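Feijão-preto cremoso sem deixar de molho: o que funciona e o que é conversa

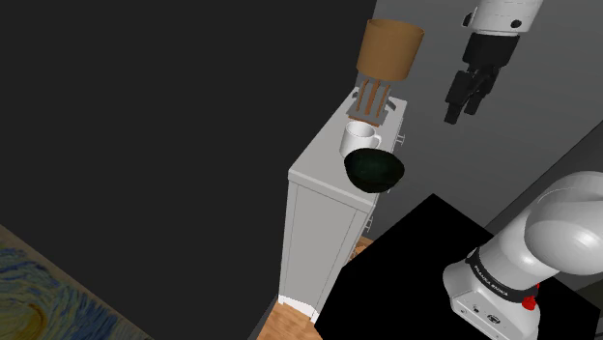 Bancada branca com um suporte de utensílios ao fundo, numa cozinha em imagem simulada.

Desconfio de receita de feijão que começa mandando deixar os grãos na água de um dia para o outro. Fiz assim durante anos, por obediência, até a Jocelyn Aquino me servir um feijão-preto ótimo que tinha ido do pacote para a panela. Repeti em casa e não voltei atrás. Quem sente o estômago pesado talvez prefira manter o molho; não vou discutir com o estômago alheio.

Ingredientes
603 g de feijão-preto (foi o que sobrou no pote; 600 g dá na mesma)
6 dentes de alho
3 folhas de louro
1 cebola média
Azeite e sal

Modo de preparo
Escolha os grãos e lave em água corrente. Ponha na panela de pressão com o louro e água até passar três dedos acima do feijão, sem ultrapassar o limite marcado na panela. Quando pegar pressão, baixe o fogo e conte 40 minutos. Desligue e espere a pressão sair sozinha. Nada de levantar a válvula com garfo.

Enquanto isso, pique a cebola e amasse o alho. Refogue a cebola no azeite, em fogo baixo, até dourar. O alho entra só no fim, porque queimado amarga a panela inteira.

Junte duas conchas de feijão ao refogado e amasse bem com as costas da colher. Devolva tudo à panela, acerte o sal e deixe ferver destampado por 15 minutos, mexendo o fundo.

Sobre os truques
Bicarbonato: amolece, sim, mas deixa gosto de sabão se a mão pesar. Dispenso.
Sal só no final: já salguei no começo e o grão cozinhou igual. Continuo salgando depois porque o caldo reduz.
Batata para "puxar" o sal: ela absorve caldo salgado, e o resto fica como estava. Se salgou demais, ponha água quente.

Feijão velho é outro assunto. Se depois de uma hora continuar duro, troque de mercado.

Guarda-se 3 dias na geladeira. No congelador, deixe espaço no pote para o caldo expandir.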